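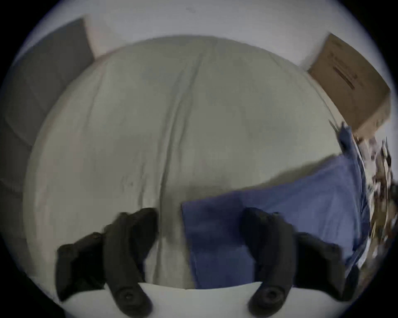
¿Qué estamos construyendo este trimestre en el grupo de Ukeck?
Una pinza de mano con dos mordazas, pensada para recoger ropa y otras cosas blandas en casa, y que más adelante queremos montar en el brazo del taller. El proyecto se llama Kinoshita desde la primera reunión y así se queda.

Acta de la reunión del grupo de automatización casera
Taller compartido Ukeck, Flanddale
13 de septiembre de 2021
Toma el acta: Miyuki Kudo

Apertura

Empezamos con un poco de retraso porque la cafetera de la entrada se ha puesto temperamental otra vez, y entre unas cosas y otras se nos fue un buen rato en saludos, que también hacían falta después del verano. Bienvenida muy cariñosa a los dos compañeros que vienen del curso de soldadura. Se lee el acta anterior y se aprueba con una corrección: donde decía "resorte de torsión" debe decir "resorte de compresión" (culpa mía, lo apunté de oído).

1. Estado de la pinza

Miyuki explica que la pinza ya está entera y que se maneja bien con una sola mano, aunque el gatillo sigue duro y al cabo de un rato se nota en el pulgar. Las mordazas negras son las de la última tanda, con los segmentos gruesos, y de momento nos gustan más que las finas de antes del verano, que se doblaban en cuanto la tela ofrecía algo de resistencia. Se comenta con bastante detalle el asunto del tornillo que va hundido en la base de cada mordaza. Hay quien preferiría sacarlo a la superficie para poder cambiar las piezas sin tener que buscar el destornillador largo, y hay quien teme que entonces se enganche en la ropa. Se deja como está y lo volvemos a hablar cuando tengamos el siguiente juego impreso.

También se agradece a quien lijó los cantos del cuerpo blanco. Ha quedado precioso.

2. Prueba de resistencia

Nos habíamos puesto como meta 1.000 cierres seguidos en el banco, con la pinza vacía y sin tocar el ajuste. En el cierre 708 se soltó el cable de transmisión y hubo que parar. Fue una pequeña decepción, para qué negarlo, pero las mordazas no tenían ni una grieta y el fallo estaba en el nudo del extremo, que es algo que sabemos arreglar. Se propone cambiar el nudo por un terminal prensado y repetir la prueba desde cero. Se aprueba por unanimidad y con cierto entusiasmo.

De la bolsa de terminales de Cokance, que venía de 1.000 piezas, queda más que de sobra, así que no se compra nada. Por favor, que la bolsa vuelva siempre al cajón de abajo. La última vez apareció dentro de la caja de las brocas y perdimos media tarde.

3. Ensayos con tela sobre la cama

Este era el punto largo y lo fue de verdad. La idea de salir del banco y probar encima de una cama venía de la primavera, y a todos nos parece que ha sido un acierto: el colchón cede, la sábana hace arrugas y la tela que uno quiere coger nunca está igual dos veces. Se ha trabajado con una tela azul a un lado, que contrasta muy bien con la sábana clara, y con la caja de cartón junto a la pared. Varios compañeros pidieron que la caja siga en los ensayos como obstáculo, ya que obliga a pensar por dónde se entra con la mano.

Se habló un buen rato de cómo entrar a la tela. Miyuki prefiere ir con las dos mordazas abiertas, apoyar la punta de una contra el borde y cerrar despacio, para no pellizcar también la sábana. Otros entran desde arriba, buscando un pliegue levantado. Como no llegamos a un acuerdo (y no hacía ninguna falta llegar), cada uno probará a su manera y lo anotará en el cuaderno verde, con letra legible, os lo pido por favor.

Luego está la vista general, tomada desde la altura de la cabeza. Ahí la caja de mascarillas N95 se lleva buena parte del lado derecho y la tela azul se queda muy abajo, apenas asomando por el borde. Se acuerda inclinar la cámara un poco más hacia el colchón en las próximas sesiones. Alguien preguntó si convenía borrar la flechita roja de la pared y se decidió dejarla, que como punto fijo para comparar tomas nos viene estupendamente.
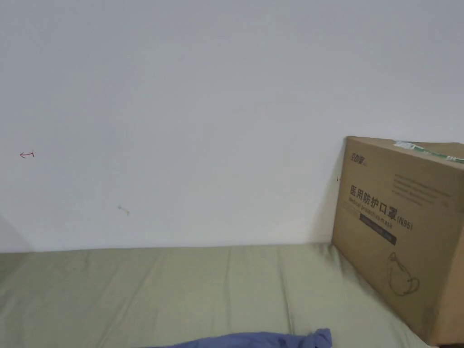
4. Vista de la pinza y lente

La lente de la pinza curva bastante los bordes, y la cama acaba pareciendo una cúpula. A los nuevos les hizo gracia y a los demás ya no nos llama la atención, pero para medir distancias es un incordio. Se encarga a los dos compañeros del curso de soldadura, que se ofrecieron enseguida, imprimir un tablero de cuadros y hacer la calibración. La plantilla está en la carpeta compartida, dentro de "Kinoshita", subcarpeta "lente". Se recuerda que hay que imprimirla sin ajustar a la página y pegarla en algo rígido.

5. Tareas hasta la próxima reunión

Cambiar el nudo del cable por un terminal y repetir la prueba completa: Miyuki.
Imprimir 4 mordazas más, dos con el material actual y dos con el blando: turno de la impresora grande.
Calibración de la lente: los compañeros nuevos.
Aflojar el resorte del gatillo una vuelta y anotar cómo se nota: quien coja primero la pinza.
Traer telas distintas, a ser posible una toalla gruesa y algo muy resbaladizo, tipo forro: todos.

6. Ruegos y preguntas

Se pide que la pinza se guarde con las mordazas abiertas. Se pregunta si en octubre podríamos enseñar algo en la tarde de puertas abiertas de Flanddale; hay ganas, y se responderá cuando sepamos cómo aguanta el cable nuevo. Se pregunta también por la llave del armario del fondo, que sigue sin aparecer.

Se levanta la sesión y quedamos un rato más recogiendo y charlando. La fecha de la próxima reunión, ya en octubre, se avisará por el correo del grupo.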